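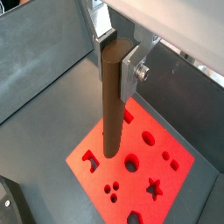 Search reviews, parts, brands

Flirnier foam insert board, red-orange – 4 out of 5

Bought this for the bench drawer after the old tray cracked. Quick review, on lunch.

The good: color. You notice an empty spot right away, the cutouts go a deeper red than the top so anything missing just jumps out. That's the whole reason I switched from the Kikuven one, all black, useless under my lamp.

Stays flat. Mine has had 11 weeks of daily use and the corners haven't curled. Edges of the holes still clean, even the small round one, which gets the most traffic. The bigger round hole is my favorite – easy to drop a rod into without looking.

Not so good: the hooked bracket shape. Narrow in the notch, and if the piece goes in a bit crooked you have to pull it out and start agian. Slanted oval took me a few days to get used to too. Would of liked it straight.

Also no lid, no labels. I wrote on mine with a paint pen, it took fine. Dont use solvent near it, I ruined a corner of my first board that way.

Shipping from Clistden was slow, ordered in August and waited 11 days. Box was fine.

Would I buy again – yes, if they fix that notch. Yazzie makes a thicker one but it won't fit my drawer.

Aurélien Besson
5/12/22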